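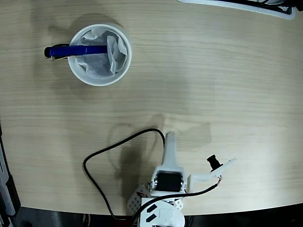

I finally sorted out my contents insurance
Mar 31, 2021

I have been putting this off since I moved into the flat on Marilel Road, and last night I sat down with a pot of tea and did the whole thing in one go. And I enjoyed it! I know how that sounds.

My old policy with Wisov was due to renew, and the letter had been on the fridge for weeks. I'd always just let it roll over. This time I read it properly, all the way to the back page where the small print gets really small, and found out that my bike has never been covered away from home. Three years of locking the Bosteo up outside Montecinos station and feeling quite relaxed about it, and the policy only counts it when it's inside the flat. Which is the one place I'd notice somebody taking it!

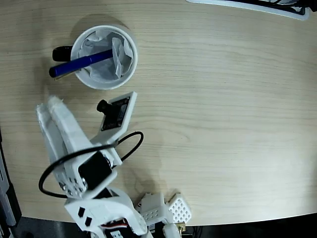 Blue marker and black marker in their cup.

So I went round every room and wrote down what I own and what it would cost to buy again new. Please do this, even if you never change your insurer, it's fascinating. I had guessed low on nearly everything. Books were the big shock (I stopped adding up halfway along the second shelf and had to go and have a biscuit), then coats, then all the boring kitchen bits that you buy one at a time and never think of as money. The sum on my old policy was the one I picked when I had a single rented room and a kettle.

If you put the figure too low, some insurers will cut what they pay even on a small claim, so it's worth getting right. I had no idea about that.
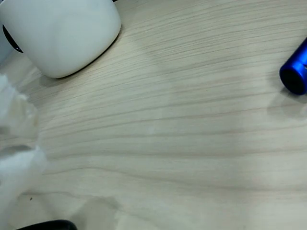 Lots of lovely wavy grain.

Next came the excess. Mine was £100, and I could bring it down to £70 for a bit more each month – I did the sums twice and left it alone. I'd rather have the bike cover, so that's where the extra went. The bike had to be listed by name with its frame number, and that meant lying on the hall floor with a torch, reading it off the underside and getting a digit wrong the first time.

I also asked about accidental damage. I rang them up for this one and the person on the phone was brilliant, very patient, and went through what it does and doesn't include. Spilling paint on the carpet, yes. The carpet simply getting old and sad, no. Fair enough.
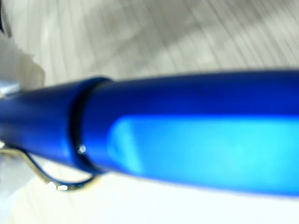
Very blue, very close.

In the end I stayed with Wisov, just on a policy that fits the life I have now. The list is saved in two places and I've put a note in for August to go over it again, when I'm hoping to have bought a proper sofa. Suggestions for sofas very welcome in the comments – it has to go up a narrow staircase with a bend in it.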